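Support > Laundry Cells > Troubleshooting > Snagged Fabric

Print this page | E-mail this page

Recovering From a Snagged-Fabric Fault During Washer Loading

February 17, 2019 – Posted by Trivlow Field Support

This procedure applies to two-arm Brollorik stations loading a top-opening washer. It covers fault 20, "grip load exceeded," when the fault is raised with fabric between the fingers of either gripper. It does not cover collisions with the washer lid, which are treated in the Pukard lid guide.

Fault 20 stops both arms and holds the grippers at their last commanded position. The arms remain powered. Operators must not reach between the arms, or into the drum opening, until step 3 has been completed. In October the support desk reviewed a case in which an operator pulled on a held garment with the arms still powered. The controller read the pull as a change in load and the arm moved toward the operator's hand. No injury resulted, but the order of the steps below was revised afterward. 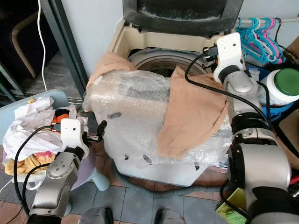

Both arms at the washer, lid open, with fabric over the right side of the machine.

Before you begin

Confirm that the washer is off at the wall and that the drum is still. Note which arm is named on the pendant. The arm named is the one that tripped first, and it is not always the one holding the fabric.

Steps

1. Press the stop button on the pendant. Do not clear the fault.

2. Stand where you can see both grippers and both elbows. Check that no cable is caught under fabric or looped over a joint. If a cable is under tension, leave it alone and call the support desk.

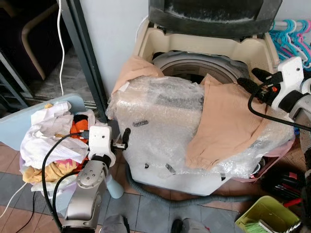

Check the cable runs on each side before approaching.

3. Switch the station to Hold and remove the enabling key. Wait until the pendant reads "Drives off." The brakes will engage with an audible click. An arm that sinks after the click has a brake fault and the station must be taken out of service.

4. Look at the fabric at the fingertips and decide which kind of snag you have. A pinch is fabric held between the pads and nothing more. A hook is fabric caught on the washer itself, usually at the drum rim or a lid hinge.

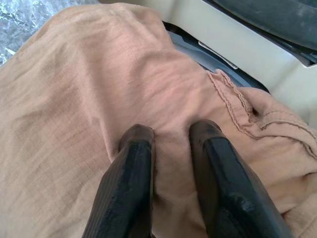 Seams cause more fault 20 stops than any other part of a garment, and the grip force setting has little effect on them. A single layer will normally slide between the pads before the load limit is reached. A hem or an overlocked edge will not, and it can also lodge under the rim when the arm lifts. If the fingers have closed on a narrow fold of cloth while a stitched seam lies off to one side, follow that seam by eye toward the washer before releasing anything. Layered fabric near a seam may conceal a second catch point.

5. For a pinch, turn the manual release on the gripper body counterclockwise until the fingers part. Support the fabric with your free hand so that it does not drop into the drum.

6. For a hook, free the washer end first. Releasing the gripper first lets the cloth spring back, and it may wrap around the finger base. Do not cut fabric while it is in the gripper.

7. Remove the fabric completely and set it in the basket. Inspect both pads. Replace the pair if either is torn or lifting.

Protective wrap

Some sites leave packing material on the washer during commissioning to protect the finish. The Memon vision module was not tuned for clear plastic, and reflections from bubble wrap can be taken for a cloth edge. A gripper that closes on the wrap will raise fault 20 in the same way as a garment.

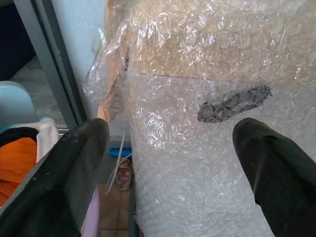 Where the wrap cannot be removed, set the front panel of the washer as a no-grasp zone under Cell Setup – Boundaries, and reduce the approach speed until the site has been signed off.

Restarting

Replace the key, clear the fault, and jog each arm to its home position separately. Run one empty load cycle at reduced speed. If fault 20 returns with nothing in the gripper, the load sensor requires calibration. Record the event in the station log under code 7, with the arm name and the type of snag.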